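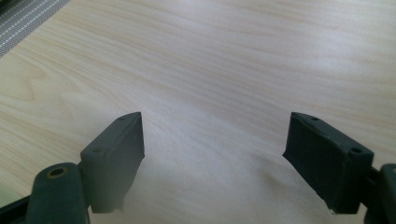 Prokstead amplía su programa de registro de tareas domésticas

El laboratorio de manipulación de Prokstead ha puesto en marcha una nueva fase de recogida de demostraciones destinada al entrenamiento de Ronero, su sistema de aprendizaje para tareas de mesa. La fase, iniciada en junio, se desarrolla en la sede de Falley y ha reunido hasta el momento 862 demostraciones válidas.

El trabajo se realiza con pinzas de mano provistas de cámara, que un operador dirige directamente sobre el mobiliario y la vajilla. Según la directora del programa, Gisela Schmieder, el procedimiento permite registrar el movimiento de la pinza y su apertura sin necesidad de ocupar un brazo robótico en cada sesión.

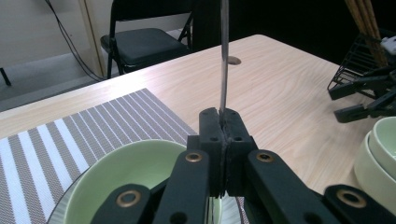
Las sesiones comprenden el manejo de cuencos, platos y utensilios delgados, categoría esta última en la que el sistema presentaba mayor número de agarres fallidos. En la campaña participan 11 operadores, distribuidos en cuatro turnos bajo la coordinación de Roland Greenwood. Otras 102 grabaciones han quedado excluidas por defectos de sincronización y serán repetidas.

La revisión de los datos corresponde al equipo de Evie Oakley. Concluida esa tarea, el conjunto se remitirá al centro de cálculo de Vlachou, donde se efectuará el entrenamiento.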